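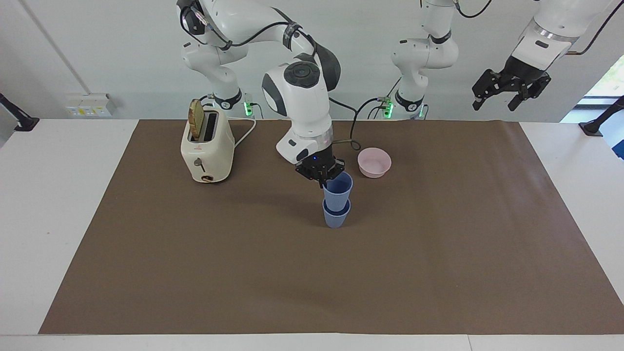 I've finally worked out my breakfast corner, and I'm far too pleased about it! Everything I need first thing now lives on one big brown mat: the toaster (cream, two slots, my favourite colour for anything in a kitchen), the blue cups and a little pink bowl for jam. The mat came from Mumska, and crumbs just shake off it over the sink.

The cups are the real win. They stack one inside the other, so they take up next to no bench space, and I can have toast and juice sorted by 7 without opening three cupboards. 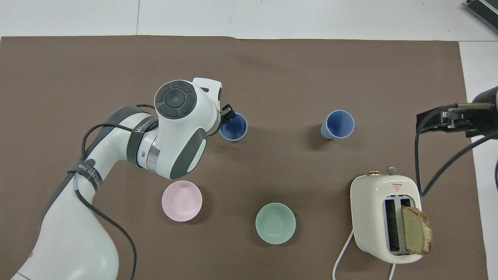
Marin Papadopoulos reckons plastic cups go cloudy after a few months and that I should've bought enamel ones. Maybe! But I love this blue, and they're so light to carry out to the back step. Next up is a proper butter dish, and I've got my eye on one at Daltura.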